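Home Reviews Guides Workshop Contact

Last updated: January

Gronarico Hardwax Oil, Matte: Review

Gronarico sells its matte hardwax oil in a single can size, enough for two coats on a dining table with some left for touch-ups. I applied it to three test boards of white oak, ash and beech, then to a full tabletop, and compared it with the Sanel satin oil I have used for years.

Application is straightforward. Sand to 120 grit, vacuum, wipe on a thin coat with a white pad, and remove the excess within 15 minutes. Gronarico's instructions allow more time than that, but on beech the surface had started to drag and the pad left streaks. The second coat went on the next morning and used far less product. Curved edges need a folded cloth - the pad skips over them and leaves a dull band.
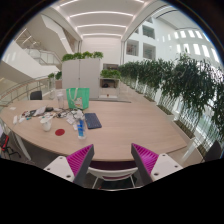 Oval tabletop with a pale wood-grain surface.

Color shift is small. The oak test board turned slightly warmer, the ash almost not at all. Sanel darkens both by a visible step. If you want a bare-wood look, Gronarico is the better choice.

Stain resistance after 51 hours of curing was mixed. Water and black coffee left no mark on any board after five minutes. Red wine left a faint ring on the ash, and olive oil darkened the beech until I recoated it. Jitendra Pandey repeated the wine test on his own fully cured boards and got no ring, so wait out the full cure before using the table.

The lid is poor. It bent on first opening and no longer seals, and a skin had formed on the remaining oil by the following week. Decant leftovers into a small jar.

Price: $49 per can. Recommended for pale woods, with the reservation about the lid.

Reviewed by Kiran Tripathi

This site uses cookies. Accept Manage settings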